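Zoltel shows two-box tube preamp, amp to follow in March

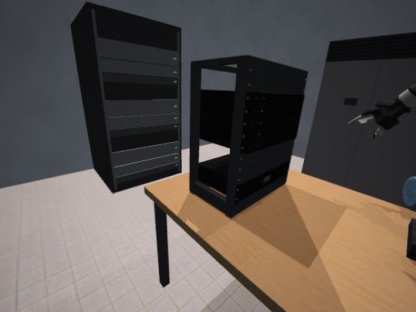
Equipment racks, one full height and one compact.

Zoltel has a new phono and line preamp out, the Tavares, and it comes in two boxes. Power supply in one, all the audio circuits in the other, thick umbilical between them. Tubes throughout, no chips in the signal path, says designer Dagný Frandsen. Moving magnet and moving coil both covered. Six inputs, two of them balanced. Remote does volume and mute, nothing else.

First run is 500 units, hand wired. Price is 1,424 euros with tubes, which is low for this sort of thing and a good deal less then the old model. Black or silver front. Wood side panels cost extra, no figure yet.

Frandsen was playing it Sunday through a pair of Braltov standmounts. Quick listen only, busy room, so no verdict. Quiet between tracks though, and plenty of bass on the one record we got to hear.

A matching power amp is due in March. Sabina Šťastný, who handles sales, wouldn't give wattage. "Enough for normal speakers" was all we got. Dealers are taking orders for the preamp now, delivery in roughly two months. Full reveiw when a sample gets here.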